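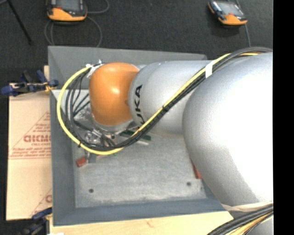

How do I get my landlord to fix a fridge that freezes everything in the drawers?

Posted by Colleen Girard in Renting & Repairs

So I moved into a one-bedroom in Belldale in March and the fridge came with it. Everything in the bottom two drawers freezes solid. Lettuce, eggs, a whole bag of grapes (which I ate anyway, they were pretty good!). I've turned the dial down from 6 to 2 and it made no difference at all. The office keeps telling me to "adjust the temperature" and then they close the ticket. My rent just went up and I'm tossing food every week, so I'm kind of over it. Can I just hire somebody and take it off the rent? The lease says appliances are "provided" but I can't find a word in there about who repairs them.

Young-sook Shin
Please don't take anything off the rent until you've looked up the rules for your state! Some places let you do it, some don't, and the ones that do usually want written notice first and a waiting period. I went through this with a dishwasher and what finally got them moving was a plain letter with dates in it. Buy a cheap fridge thermometer, put it in the drawer overnight, and take a picture of it in the morning. Do that for a few days, then send the pictures with a list of what you threw out and what it cost. Mine came to 910 dollars by the end because I'd been eating takeout like a fool, and no, they didn't pay all of it. They did send a guy, though. Keep a copy of everything, and email it too so there's a time on it.

Ka-ming Mok
had the same thing, it was the damper. little flap between the freezer and the fridge, sticks open and the cold air just pours in. cheap part. also check you don't have groceries shoved up against the vent in back

Fung-ping Lau
What Ka-ming said, or it could be the sensor. Is there a model sticker inside on the left wall? If you put the number in your letter, the office can't say they don't know which part to order. I'd call the city housing line too, mine was really nice about it and mailed me a sample letter.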